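Section 3. Laying out the table and making your first pick

By the time you reach this section your arm should be bolted down, your gripper should open and close from the keyboard, and the Govivar control program should be able to see both cameras. If any of that is still giving you trouble, please go back to Section 2 and take your time over it. We built our first arm in the back half of the Urnwood shared workshop, and we lost a good many evenings by hurrying past a loose plug.

Everything below is written for the Frota table kit, but a plain white table of your own will do nicely. You'll also want play food and one or two small toy cubes to practice on (soft, cheap, and forgiving when you squeeze them too hard!).

Setting out the table

1. Wipe the tabletop and let it dry.

2. Put the tall things at the back, opposite the edge where you plan to sit. A toy kitchen, a cabinet, anything the arm could knock with its elbow belongs back there.

3. Place a plate where the gripper can come straight down over the middle of it. Mark the spot with two small bits of tape under the rim, so you can put it back after it gets nudged.

4. Spread out the rest of the items with a hand's width between them where you can. You can crowd them later on, once you trust your settings.

5. Open the head camera view and check that you can see the plate and the tips of the gripper together.
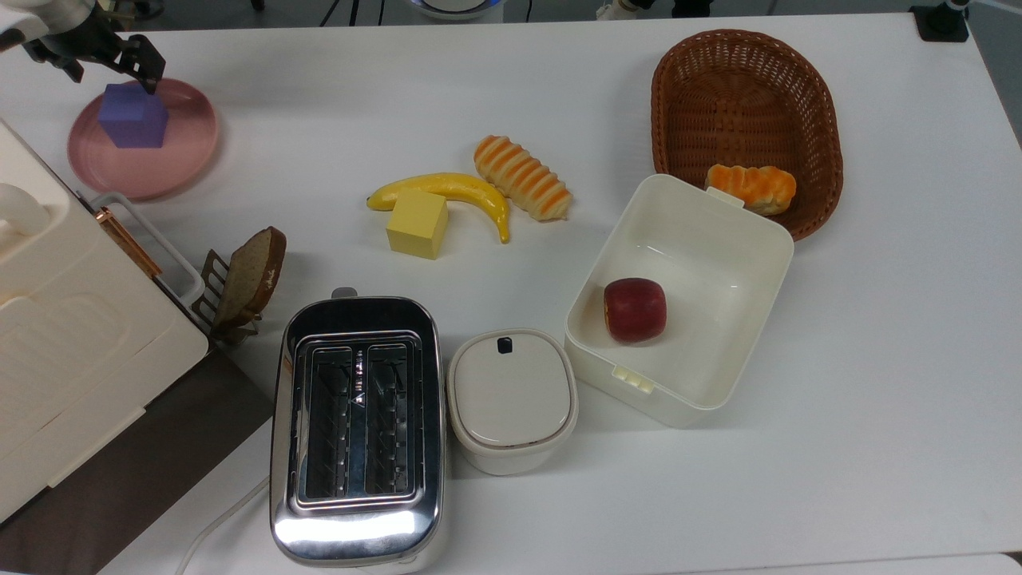
6. Save the layout in Govivar under a name you'll remember in January. Ours were called "test" and "test2" for far too long, and we ended up rebuilding one of them from memory.

Note: Leave the head camera alone once you've saved. Even a gentle bump while you're reaching for your coffee will shift the view, and you'll need to run the Stirlow alignment step again from the beginning.

Setting the arm for slow work

7. In the Motion tab, set the travel speed to 83. The units are the program's own, so don't worry about what they stand for.

8. Set the hover height to 200 mm. The arm will rise to this height between moves, and it should clear everything you've put on the table. If you own something taller, raise the number.

9. Set the grip limit to 865. This is a gentle squeeze that suits toy cubes. We've gone higher with no harm done, but a hollow plastic fruit will dent, and the dent doesn't always come out.

Caution: Keep your hands, sleeves and hair away from the arm whenever the motors are on, including when it's sitting still and looks finished. Know where your stop button is before you press Run.

Making the pick

10. Choose one item and stay with it for the whole session. Please start with a cube.

11. Press Run and let the arm come down by itself. Keep one hand by the stop button.

12. When the fingers close, pause the program and look at the grip from the side before you lift anything. 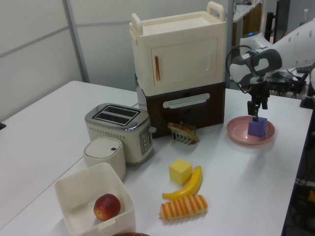 A good first grip is a boring one, and we mean that kindly. You want the fingers to come down level and meet the item squarely, without pushing it over. Flat sides make this much easier to judge, and a cube on a plate, like the purple one with the black fingers on the top of it, gives you a clear edge to look along. A banana gives you nothing of the kind, so save curved food for Section 4. If the item twists when you close the gripper, open it again, turn the wrist a few degrees in the Motion tab, and repeat step 11.

13. Press Resume to lift the item, then let the arm hold it at hover height for a slow count of ten.

14. Lower it back onto the plate and open the fingers.

15. Repeat the pick until you've had 3 clean ones in a row – then save your settings.

Note: If the item slips on the way up, raise the grip limit a little at a time and leave the speed alone. Changing both at once makes it very hard to tell which one helped.

When you're done for the day, send the arm to its rest position, wait for it to stop, and only then switch off the motors.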